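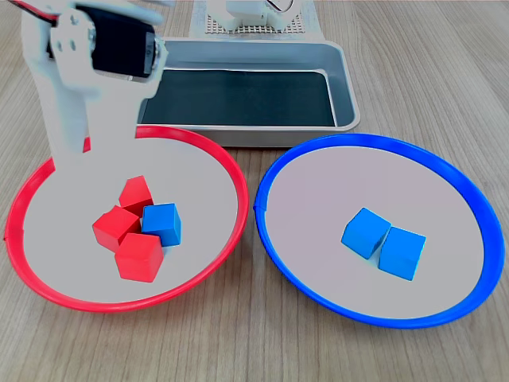 ## Skaltico sorting set: two rimmed plates, a metal tray, small cubes

I bought this for the kids' corner in our front room and ended up keeping it on my own desk for a month. I love it! The cubes are little and matte, red or blue, and the dishes have rims in the same two colors, so anyone who sits down starts sorting before you've said a word.

The plates first. They're shallow and wide, with a pale inside that makes the cubes really stand out (my old set had clear bowls, and everything disappeared against the table). The rims are plastic and easy to grab. There's a small seam on the edge, and I could feel it with a fingertip, but it has never snagged on anything.

The price was 123 kroner at Cuvley, and delivery took longer than I wanted. Worth the wait, I'd say. If you're ordering for December, don't leave it to the last week.

One thing to know is that light plates slide when people get excited. A few bits of tape on the table fix that.

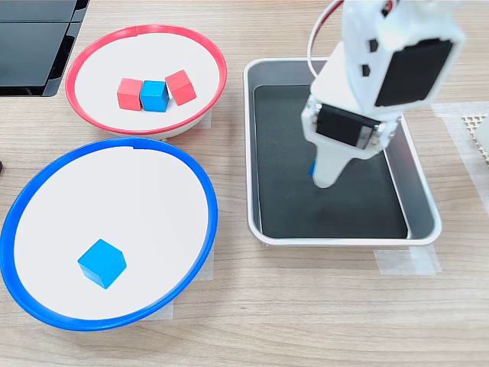 Gunhild Lauritsen wrote to me that she finds the plates too close in size to the cubes' own little world, as she put it, and would happily trade one of them for a deep bowl. She also wishes there were a yellow. I'm with her on the yellow! On the bowl I disagree, as the low sides are what make it so easy to reach in and change your mind.

Now the tray, my favorite part. It's silver-gray metal with rounded corners, and the dark floor makes a red cube practically glow. It looks like something from a good kitchen store, and it's sturdy enough that I've carried tea things on it.
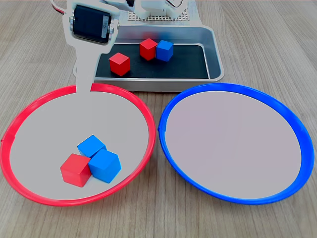

It wipes clean with a damp cloth, too, though I'd keep it out of the dishwasher. Mine picked up one fine scratch on the rim after 30 days of daily use, and I had to hunt for it.

As for games, we started with plain matching and moved on to patterns: red, blue, red, then the other way around, then whatever Birthe Damgaard's grandson decides the rule is today. Mixing the colors up on purpose is half the fun.

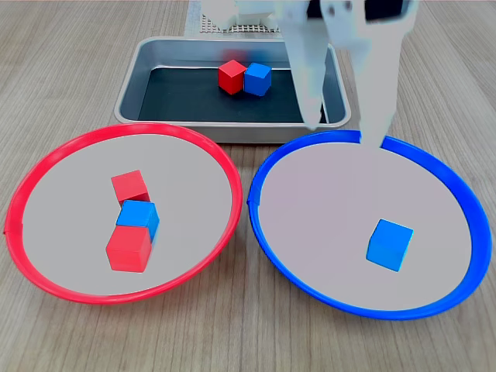 Storage is the weak spot. The box it came in is thin cardboard and gave up in the first week, so my cubes live in an old Jasix cookie tin. A drawstring bag would have been lovely. Spare cubes are sold separately under item number 2511, and I've already ordered a second batch.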